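Zekwood wants the Tirkow arm on our packing bench by June. The pitch was 300 blue bins a shift. I've seen 295 on a good night, with a person standing by to fix the 3 it drops crooked. 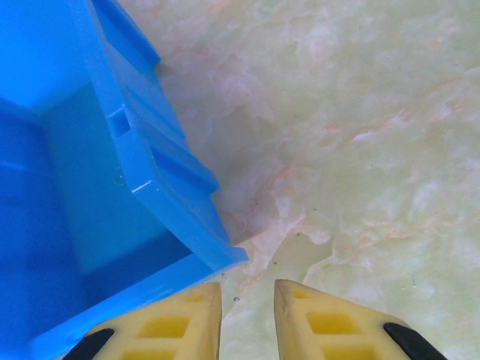 One of the night packers told me she'd take the arm over her old wrist brace any time, and that I should try sixteen years of lifting before I complain. Fair enough. But her job title is "cell attendant" now, and the pay didn't move.

Management says hours are safe. They said the same at Esance, and I'd like it in writing.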